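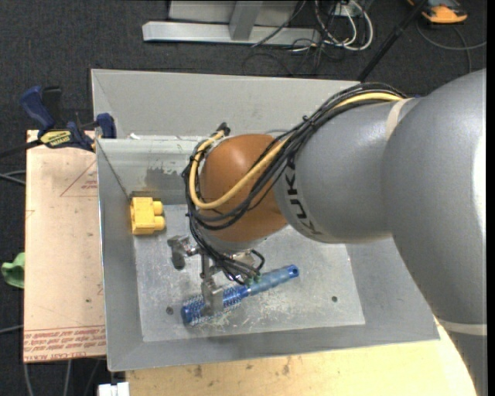 What happened in the picking bay in November

A fair few of you have stopped one of us in the hallway to ask why the arm was down for so long, and whether it's true that it "went rogue". It did not go rogue! But something did go wrong, and Wekesa Mfaume, who looks after the bay, has kindly let me sit with him over two pots of tea so that I could get the story down properly for the newsletter.

For anyone new to Hustwood, the bay is where we teach the arm to lift everyday things out of a bin, one after another, without being told beforehand what they are or how they're lying. The Preklow trial asks for 500 picks in a row with no help from a person, and by the middle of November we were well into our fourth go at it. Everyone was in rather good spirits. Owino had even brought in a cake, which we had foolishly cut into before the run was over.

At pick 47 on the afternoon in question the arm went down for a hairbrush, closed on it, and started back up. Halfway through the turn of the wrist it stopped dead with a fault on the screen. Wekesa did what most of us would have done, which was to read the message (it said the gripper had stopped answering), clear it, and start again. It ran nicely for another 28 picks. Then came a brush at much the same slant, the same turn of the wrist, and the same message, only this time the fingers let go on the way up and the brush came down on the edge of the bin and skipped off across the carpet.

Now, a hairbrush on the carpet is no great calamity, and I'm glad to say no one was near it. All the same, the gripper is meant to hold on to what it has when it loses its signal, and it had let go. Had it been one of the heavier parts from the Storkis set, and had one of us been leaning over to fiddle with a clamp, I would be writing a different sort of item. Wekesa pushed the stop button, hung the tag on the cabinet and sent everybody home early, which was the right thing to do and which I would like to thank him for in print.

Finding the cause took a good deal longer than the fault did. We blamed the software first, as one does, and spent the better part of a week reading logs. After that we swapped the gripper for the spare, and the spare behaved just as badly. In the end Wekesa moved the arm by hand, ever so slowly, through the very same turn while Owino watched the signal, and there it was, dropping out and coming back like a porch light with a loose bulb. The cables that run along the arm and loop over the wrist had been tied a touch too short after the last service. For most picks it made no difference at all. But when a long, thin item lies on the diagonal, the wrist has to come round further than usual to get the fingers across it, and each time it did so the bundle was pulled tight and tugged at its connector. Two of the wires inside had nearly worn through.

The letting go was a separate matter, and it was our own doing. There is a setting for what the gripper does when its signal is lost, and somebody had changed it to "open" months ago during a cleaning job and never changed it back. I'm not going to say who, partly because it may very well have been me.

So the cable has been replaced and given more slack, the setting is back to "hold", and it is now on the sheet that gets checked before every run. Wekesa has also worked out the 37 wrist positions that put the most strain on the bundle, and the arm is walked through all of them at low speed each morning. It takes a little while, so please don't be alarmed if you come by early and find it bowing and turning over the bin with nothing in its fingers.

Two favours to ask. If a fault comes up while you're in the bay, please write down the message and the pick number before you clear it, even if everything seems perfectly fine afterwards. And please stay on the far side of the tape whenever the arm is powered, however badly you want to straighten something in the bin. Come and find one of us and we'll stop it for you, and we won't grumble, or not very much.

The fifth go at the trial starts on December 12, 2018. You're all welcome to come and watch from behind the tape, and Owino has promised another cake, to be kept in its tin until the run is finished.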